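Hand-held gripper check, Tindville room, October round
Checked by: Fumiko Wada
Copy to: Konrad Fankhauser

I did this one between sessions, so forgive the shorthand. We're still showing the folding task by hand – squeeze, lift, let go – and the arm gets the recordings afterwards.

1. Finger pads seated and clean – OK
Left pad had a bit of fluff under it again. Wiped and pressed back in.

2. Trigger returns by itself – OK
Lovely and springy now! Mechthild swapped the spring and it's a different tool.

3. Camera mount tight – OK after adjustment
Two screws needed a nip. Please don't use the long driver from the Sutter kit, it rounds the heads (I've done it myself, sorry).

4. Lens clean – OK

5. Exposure on pale items – NOT OK
My one real grumble. Anything white under those lamps goes to a blank blob, and I can't see how a robot is meant to learn where an edge is from that. Florian wants exposure locked before each run and I'm with him. One take from the wooden table is below so you can judge for yourselves.
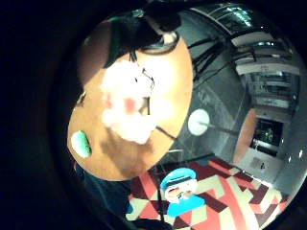 Item 5: white area overexposed, glare on the wood to its upper right.

6. Table clear of odds and ends – COMMENT
Small things left near the edge do end up in the recordings. If it isn't part of the task, take it off before you start.

7. Floor and walkway – COMMENT
Watch the table and stand legs when you step back with the gripper in your hand. I look at my fingers and never my feet, and I doubt I'm alone in that.

8. Wrist rest for the person demonstrating – OK
20 minutes, then swap. Hannelore went well past that last time and her thumb told her about it.

9. Stop button on the playback arm – OK
Pressed 3 times, stopped 3 times.

Open: item 5 with Florian. Spare pads are in drawer 111, down to 2, so more need ordering from Prurkero.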